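Stela Student Robotics Project, Pratby Technical School
Interim report to the Siliņa Education Fund
Submitted Jan 14, 2024

The project has reached the midpoint of its grant period. Student work since October has concentrated on one task, the handling of a folding wheelchair in a care room setting. Mechanical checks of both arms are complete.

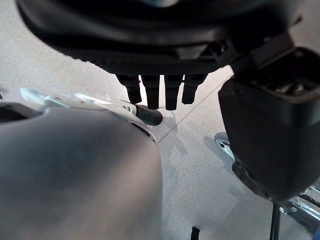
Dridemik asked in reply to the draft whether wrist maintenance could be taken over by the students before spring. The school agrees, subject to a safety briefing.

Of the 2000 euros allotted to training hours, 46 remain unspent. Approach and grasp are now assessed separately, and each student keeps a log of both.

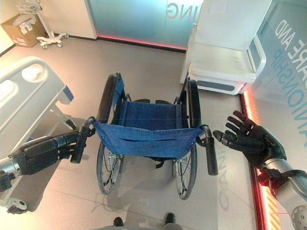
One parent wrote that the teams should spend more time on programming and less on rehearsal. The timetable for the second term has been adjusted accordingly.

The club has recorded 200 practice runs to date. Runs ended by an operator are kept in the total and marked as such.
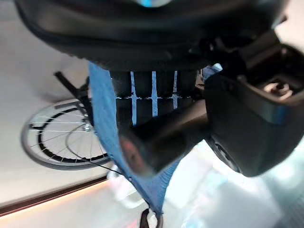
Soft materials remain the main technical difficulty. Straps and fabric shift when touched, and the software handles them less reliably than rigid parts. A woven strap like the wide blue one will be included in the next set of grasping exercises, together with plain cloth.

Written instructions for operators are being revised. 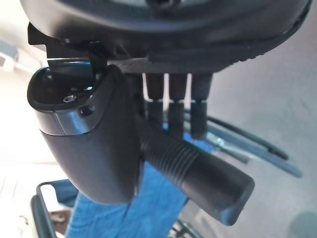 Does the project require additional funding this year? The current grant covers all planned work through the final demonstration.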